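How to Make a Smooth White Prop Bone for a Dog-Themed Party (or Just Because)

Every April we throw a little birthday party for our old hound, Nalley, and every April I tell myself I'll keep it simple, and then I end up at the kitchen counter at midnight with paste up to my elbows. Last year the thing everybody wanted to take home was the big white bone from the treat table, so I promised I'd write down how I make them. Get yourself a cup of something warm, because I do tend to wander.

These are for decoration only! Please don't let a dog chew on one. Nalley has a perfectly good basket of real chews and he still gives me the saddest look when the fake ones come out.

What you'll need

A cardboard tube from a roll of paper towels
Plenty of newspaper
Masking tape
White paper towels for the last layer
Flour and water for the paste
Fine sandpaper
Matte white paint, plus a tiny dab of cream or tan
A soft brush

Start with the shaft

Stuff the tube with crumpled newspaper until it no longer gives when you squeeze it. I skipped this on my very first bone and it folded in the middle like a wet straw. Wrap the whole tube once in masking tape and set it aside.

Make the knobs

Ball up 4 sheets of newspaper, one for each knob, and tape them as tight as you can. You want two at each end, side by side, so you get that cartoon shape that looks like the top of a heart. Hold a pair up against the tube before you tape anything down and squint at it a little. If they look too small, wrap another half sheet around each one. Mine always start out too small, and I've never once regretted going bigger.

Tape the knobs on with long strips that run well down the shaft, then fill the dip where they meet with little twists of tape. Don't fill it all the way, though, or you'll wind up with a dumbbell (ask me how I know).

Paste and wait

Mix one part flour to two parts water and stir out the lumps. Tear your newspaper into strips, dip, wipe off the extra with two fingers, and lay them on every which way. Two layers of newspaper and one of white paper towel is plenty. Let it dry overnight between layers, and turn it whenever you walk past so it doesn't get a flat side.

Sand and paint

Go over it gently with the sandpaper, paying extra attention to the knobs, where the strips like to pucker. My friend Iraís Quintero paints hers straight white, and they look very crisp, but I like to stir in that dab of cream so the bone comes out a soft off-white. Two thin coats are better than one thick one, and stick with matte paint. Gloss shows off every wrinkle you missed.

Before you call it finished, lay the bone on something plain and gray and look it over from a few sides. A busy tablecloth hides bumps, and against gray they jump right out at you.

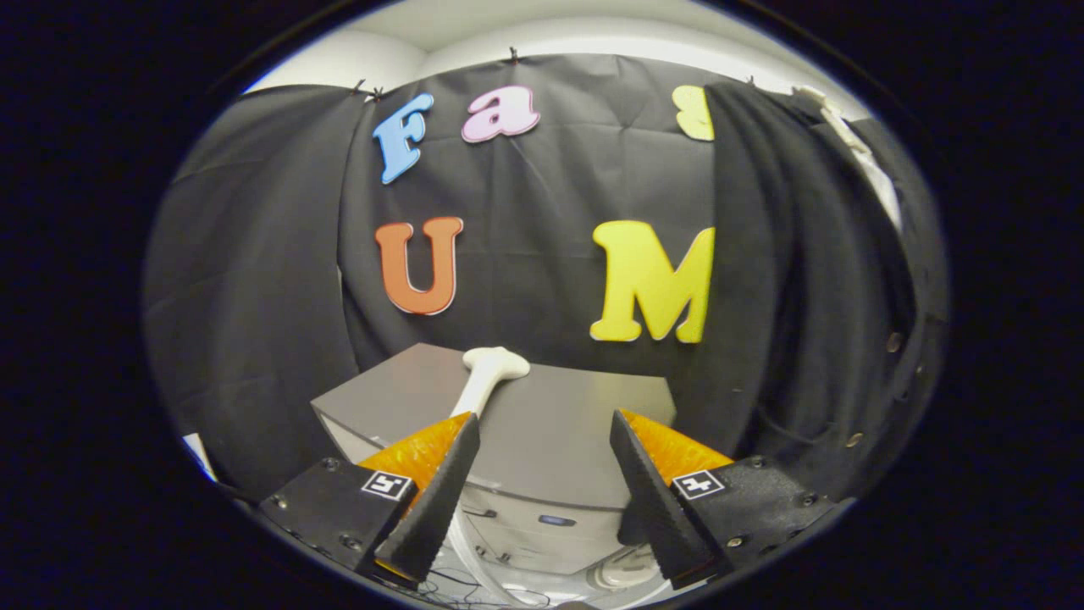 Two rounded lobes at the end and a smooth, matte off-white finish.

If you do find a rough spot, sand it lightly and dab on a bit more paint. I keep my leftover paint in a jam jar with the lid screwed down tight, and it has lasted me through 7 bones so far, with enough left in the bottom for Nalley's next birthday.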